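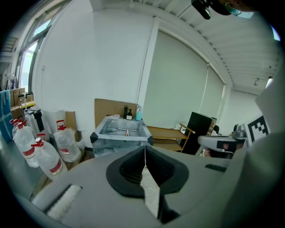

Wiebke Sauerland来信问，Hamann到底是一家旅行社，还是一家替别的旅行社订房的公司，她在我们的网站上找了半天，没有看到哪一页写清楚。

两样业务我们都做。这一页就按她的问题重新写过，原来那一版太短，只有公司名称和一个电话。

Hamann是一家旅行服务公司，总部在Festville，在Gadonville有一间分店。我们对个人和家庭销售度假行程，也对没有自己采购部门的小型旅行社提供订房、订船票和地面接送的服务。前一类客人直接到门市或者打电话找我们，后一类客人通过我们的同业平台Jendar下单。两类业务由不同的人负责，账目也分开。

公司的由来

Hamann最早是Festville老车站对面的一个售票柜台，卖长途车票和渡轮票。当时柜台后面只有一张桌子和一部电话，客人买完票常常顺便问到了那边住哪里，柜台的人就翻旅馆名录替他们打电话。代订旅馆起初不收钱，旅馆也不给佣金，后来问的人多了，几家海边旅馆主动提出按间夜结算，这才有了正式的订房业务。

车站搬走以后，售票柜台没有跟着搬。我们租下隔壁的铺面，把两间打通，改成门市。渡轮票一直卖到现在，这项业务利润很薄，留着它是因为附近的居民习惯到我们这里买，上岛探亲的老人尤其多。长途车票已经不卖了，车站自己有售票机，有客人来问，我们会告诉他怎么走过去。

Gadonville分店开得比较晚。那边原来有一家同行，店主退休时问我们愿不愿意接手，我们接下了铺面、客户档案和全部员工。分店的招牌用了两年原来的名字，等老客人都知道换了东家，才换成Hamann。现在分店主要做邮轮和长线，总部主要做海岛度假和短途团。

我们卖什么

海岛度假。这是做得最久的一类，以一价全包的度假村为主，也有只含早餐的小旅馆。一价全包的意思各家不同，有的包括机场接送和水上活动，有的只包餐饮，有的餐饮里还分免费餐厅和需要另付钱的餐厅。我们的报价单上会把包括的项目和不包括的项目分成两栏列出。客人签字之前，顾问会把第二栏念一遍。

邮轮。以Gadonville分店为主。舱位图、甲板层数、用餐时段和上岸安排都可以在店里查。小费是否预付、饮料套餐是否同舱必须同买，这些规定各船公司每季都可能修改，我们以下订当天船公司系统里显示的条款为准，并打印一份给客人。

短途团。春季和秋季各有几条固定路线，坐大巴，当天或者过一夜回来。路线表放在门市，也会寄给登记过地址的客人。人数不够的时候团会取消，通知在出发前一周发出，款项全部退回。

会议和奖励旅游。一些本地企业用旅行奖励员工或经销商，我们负责订房、订机票、安排晚宴场地和分房名单。这类业务需要提前很久开始谈，临时来问的多半赶不上好的房型。

蜜月和婚礼。在度假村办小型婚礼的客人逐年增多。各地对外国人登记结婚的文件要求不同，我们可以提供当地的文件清单，翻译和公证需要客人自己办理。很多新人选择先在本地登记，再到度假村办仪式，这样文件简单得多。

我们不卖的东西也写在这里，免得客人白跑一趟：单独的签证代办不做，留学咨询不做，高风险的登山和潜水探险团不做。需要这些服务的客人，门市可以告诉您哪几家同行在做。

门市和人员

两间门市的员工里，有一部分是从别的行业转来的，做过酒店前台的、做过客轮乘务的、教过地理的都有。新顾问入职以后先跟着老顾问坐班，头一个季度不单独报价，只负责整理行程单和接听电话。之后由主管陪同处理几单完整的业务，从询价到客人回来后的回访，都做过才独立接客。

Kimie Minami负责同业业务和顾问培训。她原先在Gadonville那家同行工作，接手铺面的时候随分店一起过来，后来调到总部。Jendar平台上的操作手册是她写的，现在仍由她修订，同业客户对手册有意见可以直接写信给她。

顾问每年都要去看酒店。看酒店这件事外人听起来像度假，行程其实排得很紧，一天要走好几家，每家看不同等级的房间，看厨房、泳池、沙滩入口和轮椅通道，晚上写报告。报告有统一的格式，其中几栏是我们自己加的：从大堂走到最远一栋楼要多久，靠近舞台的房间晚上几点安静下来，儿童泳池有没有遮阳，餐厅能不能为过敏的客人单独备餐。这些内容宣传册上一般查不到，客人问得却很多。

截至2024年12月25日，酒店报告库里共有305份报告，两间门市的顾问都可以调阅。报告超过一定年限会标成旧资料，报价时可以参考，不能当作现状告诉客人。酒店翻修或者换了管理公司，旧报告当天就下架，等有人去看过再补新的。

供应商有时会向顾问颁发销售奖励，奖品多半是几晚免费住宿。我们的规定是可以领，但要登记。登记簿放在主管那里，客人要求看也可以看。顾问向客人推荐某家酒店时，如果当季正在参加那家酒店的奖励活动，必须口头说明。有客人听了以后换了别家，也有客人觉得无所谓，决定由客人自己做。

用奖励住宿去过的酒店，回来同样要交报告，格式和自费考察的一样。

同业平台Jendar

Jendar供小型旅行社使用。许多旅行社只有一两位顾问，单独和度假村谈不到好的合同价，也没有时间逐家核对房态。他们在Jendar上查询我们的签约价，下单以后由我们向酒店确认，确认单上印的是他们自己的店名，他们的客人不会接到我们的电话。

目前在Jendar上登记的签约酒店和船班产品共1,449项。产品下架、改价和停售都会在首页公告栏列出，按时间排列，不另外发邮件。早年我们试过每次改动都发邮件，同业客户反映邮件太多，重要的反而漏看了，所以改成公告栏。只有涉及已下订单的改动才会单独通知，通知由人工打电话，电话没接通再发邮件。

申请Jendar账户需要提交营业执照、旅行社经营许可和一份联系人资料。资料齐全的，5个工作日内开通。资料不齐的会写明缺哪一项，补齐后重新计算时间。账户不收年费，也没有最低销售额的要求。长期没有登录的账户会暂停，需要时写信来恢复就可以。

个人客人不能申请Jendar账户。每年都有客人听朋友说平台上的价格比较低，想直接登录，这是一个误会，平台上显示的是未含零售服务的同业价，加上售后服务以后，和门市价没有多大差别。

Jendar的名字没有特别的含义。最初写这套系统的同事用它做测试项目的代号，正式上线时大家已经叫惯了，就没有改。

付款和退改

下订时付定金，余款在出发前付清，具体日期写在合同第一页。邮轮和包机产品的付款期比较早，请留意合同，不要以上一次旅行的经验为准。可以用现金、银行转账和主要的银行卡支付，门市不收外币现钞。

退改规定由三部分组成：供应商的规定、航空公司的规定和我们的手续费。三部分在合同里分开列。因为天气停航、停飞造成的改期，我们不收手续费，供应商是否收费看各家当时的公告。飓风季节前往热带海岛的客人，顾问会建议购买保险，保险条款由保险公司解释，我们只负责转交文件和协助递交申请。

价格会变动。报价单上写有有效期，过期以后需要重新查价。有时价格在有效期以内也会因为房间售完而失效，遇到这种情况顾问会打电话说明，并提供相近的房型供选择。客人不接受替代房型的，已付的定金全部退回。

客人姓名必须与旅行证件一致。每年都有人用昵称或者婚前姓名订票，到了机场才发现。改名的费用有时比票价还高，有的航空公司根本不允许改。顾问会要求看证件，请不要介意。

出发前和旅途中

行程文件在出发前两周左右备好，可以到门市领取，也可以寄送或者发电子版。文件里包括酒店确认单、接送时间、当地联络人和一页紧急电话。年纪大的客人我们会多印一份大字版，需要的话领取时说一声。

出发前的说明会只针对团体。个人客人有问题直接找自己的顾问，顾问休假时由同店的另一位顾问代接，档案是共用的，不需要从头再讲。

旅途中出了问题，请先找酒店前台或者当地联络人，同时通知我们。很多事情在当地处理最快，例如换房、补送行李、更改接送时间。客人回来以后才告诉我们房间有噪音，我们能做的只剩下写信给酒店，结果通常是一封道歉信和下次入住的折扣。

夜间的紧急电话由总部和分店的主管轮流接听。这个号码处理的是误机、证件遗失、生病受伤和接送没有出现这一类情况。询价和改座位请等到营业时间。

意见和投诉

投诉可以当面说、写信或者发邮件。收到以后我们会先回复一封确认信，写明由谁处理。处理人不会是当初接单的顾问。需要向酒店或船公司查证的，时间会比较长，进展会告诉您。

过去几年收到最多的意见集中在接送上。有的度假村离机场很远，共乘的小巴要沿途停好几家酒店，客人下了飞机还要坐很久的车。现在报价单上会注明接送是共乘还是专车，并写出共乘的最长时间。

另一类意见是门市等候时间太长，早春订暑假行程的时候尤其严重。我们后来开放了预约，有预约的客人按时间接待，没有预约的按到店顺序。两边都有人觉得不公平，目前没有想到更好的办法，先这样执行。

也有客人写信来表扬顾问，这些信会转给本人，同时存一份在人事档案里。未经写信人同意，我们不会把信登在网站上，所以这个网站没有客人评价的栏目。

和社区的往来

Festville每年9月有一个旅行讲座，地点在图书馆的阅览室，由我们的顾问轮流主讲，内容多半是当年新开的航线、证件更新和行李规定。讲座不收费，也不在现场接受预订。讲义印好后留一叠在图书馆服务台，拿完为止。

Gadonville分店和当地的中学有实习安排，学习旅游课程的学生可以来店里见习。实习生不接触客人的证件和付款资料，主要是学习查航班、读地图、编排行程和接待礼仪。见习期满由分店开具证明。之后有几位学生毕业后回来工作，其中一位现在在总部做短途团的路线。

慈善抽奖活动来找我们赞助奖品的很多，我们每年的额度有限，申请请写信并附上活动说明，电话申请不受理。赞助的奖品是旅行抵用券，不能折换现金，有效期印在券上。中奖人想把券转让给家人的，带券到门市登记一下即可。

资料保存

客人的证件号码只在办理订单期间使用，行程结束后从订单系统里删除。姓名、地址、以往去过的地方和饮食习惯会保留在客户档案里，方便下次服务。不希望保留的客人写一封短信即可，我们删除后会回信确认。Jendar上的同业订单，客人资料归下单的旅行社管理，我们只保存向酒店确认所需要的部分。

门市寄出的路线表和季节目录，可以随时退订。退订后如果下一期仍然寄到了，多半是地址标签已经提前印好，再下一期就不会有了。

地址与营业时间

总部门市在Festville老车站对面，门口可以短时间停车，长时间停车请用后面的公共停车场。正门有一级台阶，坐轮椅的客人请按侧门的铃，店员会来开门。分店在Gadonville码头路，与渡轮候船室隔一条马路，全店在一楼，没有台阶。

两间门市的营业时间不同，分店跟着渡轮班次走，冬季关门较早。当季的时间贴在门口，电话录音里也有。公众假期门市休息，夜间紧急电话照常有人接听。

来信请寄到总部，信封上注明“门市”或“同业”，这样分信快一些。Jendar账户的问题写“同业”，由Kimie Minami的部门回复。对这一页内容有疑问的，写哪一个都可以。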